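Work and Automation, Unit 6 handout
Collecting demonstrations: what changes for the people on the floor

Read this before the discussion section. It goes with the Catterall reading on task analysis, and it assumes you have finished the Unit 5 notes on time study.

1. Where we left off

In Unit 5 we looked at jobs where a machine took over one step and the worker kept the rest. The palletizing cell at Imeck was the main case. There the skill that mattered was written down by an engineer, who broke the lift into positions and speeds. The people who had done the lifting were asked a few questions and then moved to other lines.

This unit is about a different way of getting the skill into the machine. A worker does the task by hand with a tool shaped like a robot's gripper, and the recorded motion is used to train the robot. Nobody writes out the positions. The worker's own way of doing it is the source.

2. The Erkance case

Erkance packs and ships small household goods. In September it moved 13 people from its packing benches to a new group that records demonstrations. They do short handling tasks over and over: pick up, place, open, close, fold. The plan called for 3,000 accepted recordings for the first set of tasks. "Accepted" is a term to remember. A recording with a dropped item, a long pause or a hand in the wrong place is rejected and does not count toward the total.

The task list had 126 entries. After the first month it was cut to 54, mostly by dropping tasks that two people did in such different ways that the recordings could not be used together.

3. What changed in the job

Pace. On the benches, fast was good. In the recording group, a steady, medium speed is wanted. Several workers said this was the hardest part to learn. Their hands wanted to go at packing speed, and the rejected recordings piled up.

Body. The packing job meant standing and lifting. The new job has almost no lifting, but the tool is held out from the body for long stretches. Complaints moved from the lower back to the wrist and forearm. The company's injury form had no box for this, and for a while such complaints were entered under "other."

Judgment. Experienced packers adjust without thinking. They turn a box a little, or press a flap twice if it feels weak. The written instructions told them to do each task the same way every time. Later the instructions were changed to ask for small variations – a different starting spot, a different height – and the older packers turned out to be good at this.

Supervision. Output used to be counted at the end of a shift. Now each recording is checked one at a time, often by someone who has never packed. Workers asked to see the reasons for rejections. They got a short code for each one, and after a request from the floor, a sheet explaining the codes.

4. Pay and job titles

The 13 people kept their old pay grade at first. Their argument for a higher one was that they were teaching, and that trainers on the benches already got a supplement. Management's argument was that the tasks themselves were simple. Both sides used the task list as evidence. When you read the Drollimus agreement in the packet, look at how it handles the same question. It ties the supplement to hours spent recording and leaves the number of accepted recordings out of it.

5. Terms for the quiz

Demonstration: one full performance of a task, recorded for training.
Acceptance rate: accepted recordings divided by all recordings made.
Task drift: slow change in how a person does a task over a shift.
Deskilling: see Unit 3. Be ready to say whether it fits here, and for whom.

6. For discussion section

Bring half a page on one of the four changes in part 3. Choose a job you have held or know well, and say what a recording would miss. Use plain examples. If you write about pay, deal with the Drollimus agreement directly – a general opinion on fairness will not be enough.
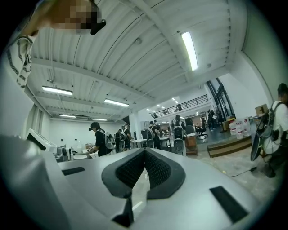
Half pages are collected at the start of section. The Unit 7 reading is the second Catterall chapter, on retraining, and the tables at the back of it can be skipped.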